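Why Student Robotics Should Make Room for Ordinary Work

It has become customary to judge a school robotics program by its trophies. The district's own summary of last year's activity gives two pages to competition results and a single sentence to everything else. The undersigned believes that the balance should be reconsidered, and that routine handling tasks deserve a recognized place in the course of study.

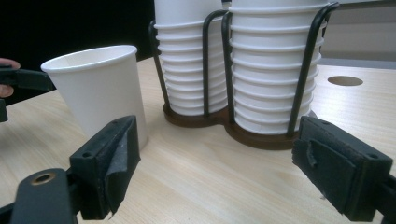 Starkbridge Technical School | Department of Applied Robotics

A paper cup is a demanding object for a beginner. It is light, it is tapered, and it gives way under very little pressure. Students in the Podwood project, our second-year elective, spend most of the fall term on cups and on the wire stand that holds them. Their log for the term lists 1194 attempts, each entered by hand with a short note on the grip and the approach. Few of those notes would impress a contest judge. Read in order, they show students learning to describe a failure in terms that another student can use. 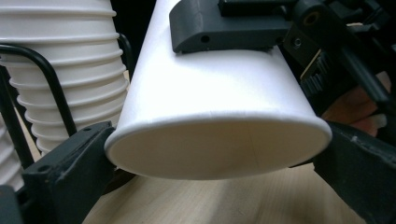 The objection most often raised is cost. Podwood spent $247 on materials in the fall, while travel to the Rivera regional meet came to $3486 for one team. Competition has real value, and this department will continue to enter. It should not, however, claim nearly all of the budget and the best hours in the lab.

We therefore recommend that a fixed share of lab time be reserved for project work beginning in January, and that written logs be graded on the same footing as contest results.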